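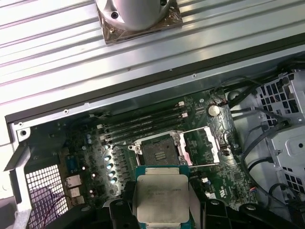 Processor and open socket, with the four memory slots beyond. 

MINUTES OF THE REGULAR MEETING
Anau Community Computer Workshop
Saturday, March 9, 2024

The meeting was called to order by the chair at 10:05 a.m. in the back room. A quorum was present. The agenda was approved with one change: the grant item was moved ahead of the storage item.

1. Minutes of the last meeting
Approved as sent out. One correction was made to the spelling of Phetsri.

2. Money
The balance in the checking account is $1,912. One bill is outstanding, $60 to Himatard for thermal paste, wipes and anti-static bags. Payment was approved. The Jemham grant of $730 has been received and must be spent on parts by the end of October. A member asked whether it could cover a second workbench. The grant letter says parts only, so it can't. The bench will be looked at again when next year's budget is drawn up.

3. Desktop rebuilds
The meeting moved to the bench for this item. The desktop under discussion has its side cover off. The memory slots are empty and modules will have to come out of stock. The coin-cell battery is in its holder, but the group agreed to fit a new one in every machine that goes out.

There was a long discussion about processors. The one on the bench has a smudged lid and the printing on it is faint. Two members felt that any processor whose markings can't be read easily should go in the spares drawer. Others said that a wipe is usually enough and that the part number can be checked at startup. Agreed: clean the lid first, write down the number if it can be read, and use the spares drawer only if the machine won't identify the part.

Reminders for everyone who works on sockets:
Hold the processor by its edges.
Match the notches before lowering it, and don't push.
Don't touch the contacts in the socket.
Keep the plastic socket covers in the tin on the shelf. We are short of them.

The checklist will have a line added for the back ports. Some of these desktops still have a serial port, and Phetsri has asked for machines with one for their label printers. Those are to be tagged and set aside as they are found.

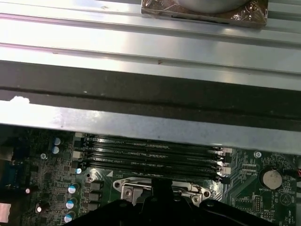
Memory slots and capacitors, with the ribbed metal panel behind. 

Capacitors came up next. All of them are to be looked over before a board is powered on, including the ones next to the memory. A bulging or leaking top means the board goes to recycling. The question of replacing capacitors ourselves was raised again and left for another time.

Panels should be wiped down before they go back on. Specks and smudges on the metal were mentioned, and the last batch to Phetsri was sent out dirty. Wrapped parts should go in the parts tray, not on top of panels.

Motion to adopt the revised checklist. Seconded and carried, one abstention.

4. Storage
The Himatard shelving is full. Loose cables will be sorted at the next work session and anything without a known use will be recycled. Power cords are to be kept.

5. Other business
The key to the side door is still missing. A replacement will be cut.
The heater complaint has been passed to the landlord again.

Action items
Pay Himatard bill.
Price memory and coin cells against the Jemham grant.
Print 6 copies of the new checklist and post one at each bench.
Ask Phetsri how many serial port machines they want.

The meeting adjourned at 11:40 a.m.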